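Paper remains one of the harder materials for a gripping tool, according to the product team at Jivero, which began offering its Lutach hand-held gripper kit for lease in April. The kit consists of 2 grippers, a set of replacement tips and the Cernine software used to store and sort recordings. A member of the product team spoke with this publication on 20th September about the service, its early customers and its limits.

"A rigid box tells you very little about a tool," the team member said. "A single sheet of paper bends, catches the air and slides over the next sheet. If an operator can handle paper with the kit, the recordings are worth keeping."

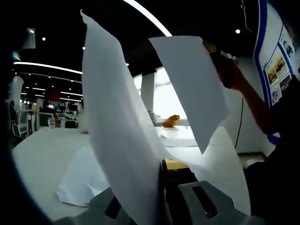

What does a customer receive at the end of a lease?

The customer keeps every recording made during the term, together with the labels added in Cernine, and returns the hardware to Jivero.

The company describes the Lutach kit as a means of recording manual tasks without placing a full robot arm on site. An operator holds the gripper, performs the task and repeats it until the agreed number of recordings has been reached. The standard lease covers 600 recordings. A smaller plan, intended for schools and small workshops, covers 300.

The team member acknowledged that first-time operators tend to close the fingers too firmly. "They treat it like a pair of pliers. We ask them to slow down, and we allow 25 practice attempts that do not count toward the plan." 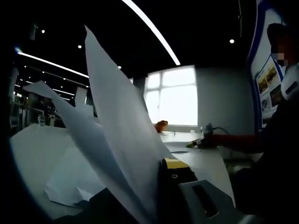 *Paper handling at the table, with two sheets raised.*

Customers have raised concerns about cabling and about the weight of the tool over a full working day. The team member did not dispute either point. A lighter body is under review, although no release date has been set, and the company recommends that operators change over at regular intervals.

"We would prefer to be told that the wrist is sore," the team member said. "A tired operator makes poor recordings, and the customer has paid for them."
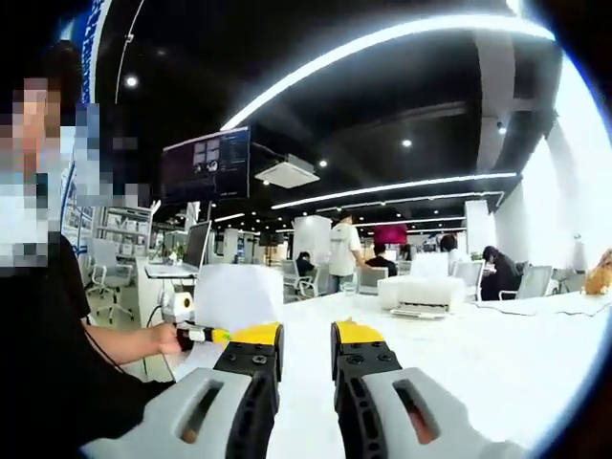
Who is responsible for repairs during the lease?

Jivero replaces worn tips at no charge and repairs faults in the body, while damage caused by a fall is billed to the customer.

Asked how the service compares with Mabuza, a rival kit offered only for purchase, the team member said the two were aimed at different buyers. Mabuza suits an organization that expects to record for years – a lease suits one that has a single task in mind and wishes to know whether it can be automated at all. The team member conceded that leasing becomes the more costly choice when a plan is renewed repeatedly.
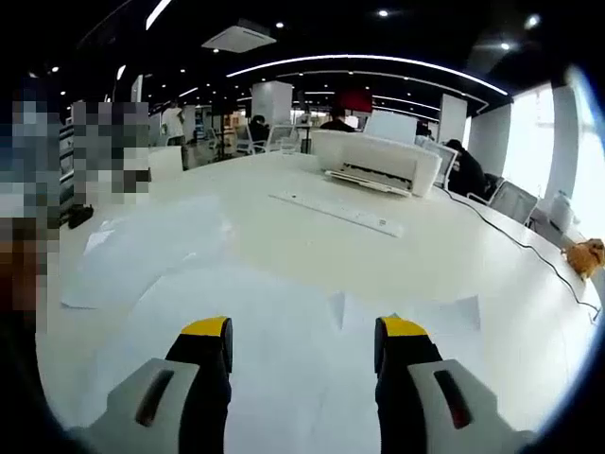
Set-up is left largely to the customer, and the printed guide asks only for a steady table and enough light to see the work clearly. On a glossy white surface, white sheets can be difficult to tell from the table beneath them, and the overlapping sheets under the yellow finger tips show how faint their edges can become. The guide now suggests a darker mat for customers who work mainly with paper. The team member said the advice should have been included from the beginning.

Applications for the next group of leases are open. Priority will be given to customers who can describe their task in writing and name the person responsible for the recordings.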